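Dreimal die Woche trifft sich in der Werkstatt Kastau eine kleine Gruppe, die am Freitag meist bis spät bleibt. Elli Hirvonen und Tiago Correia bauen dort an Ultametti, einer Steuerung für einen Roboterarm, der einmal beim Tischabräumen helfen soll. Vorerst läuft alles in der Simulation.

"Wir haben mit dem Greifer angefangen", sagt Hirvonen. "Den Arm durch den Raum zu fahren, war nach 5 Abenden erledigt. Am Greifen sitzen wir seit April."
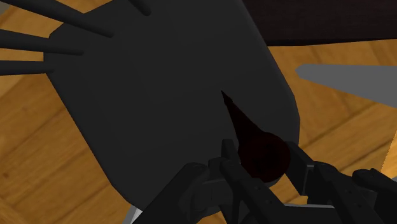 Schwierig seien vor allem spitze und schmale Formen. "Eine Kugel zwischen zwei Fingern rutscht weg, wenn die Reibung falsch eingestellt ist", erklärt sie. "Bei einem Kegel kommt dazu, dass er sich dreht." Correia hat dafür 24 Testläufe angelegt, die über Nacht durchlaufen. Die Ergebnisse schreibt er in eine Tabelle - inzwischen hat sie 1818 Zeilen.

Den virtuellen Raum haben die beiden selbst eingerichtet. Correia wollte ein Esszimmer und keine leere Prüffläche. "Mit Stühlen wird die Bahnplanung sofort unangenehm", sagt er. "Die Lehnen haben dünne Stäbe, und der Arm muss daran vorbei."
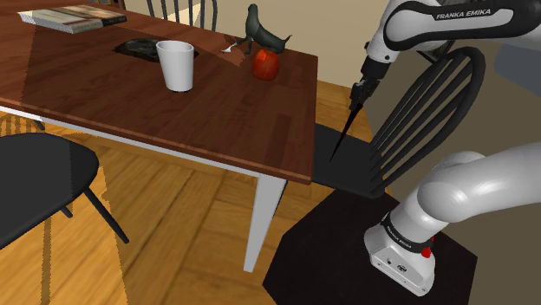

Der simulierte Arm neben dem Esstisch, der Greifer über der Sitzfläche eines Stuhls.

Ob Ultametti je auf einem echten Arm läuft, ist offen. Für die Werkstatt wäre ein gebrauchtes Gerät zu teuer. Hirvonen rechnet deshalb zunächst mit einem kleinen Eigenbau, für den schon eine Teileliste mit 114 Positionen existiert. "Die Motoren fehlen noch", sagt Correia. "Und ein Tisch, der nicht wackelt."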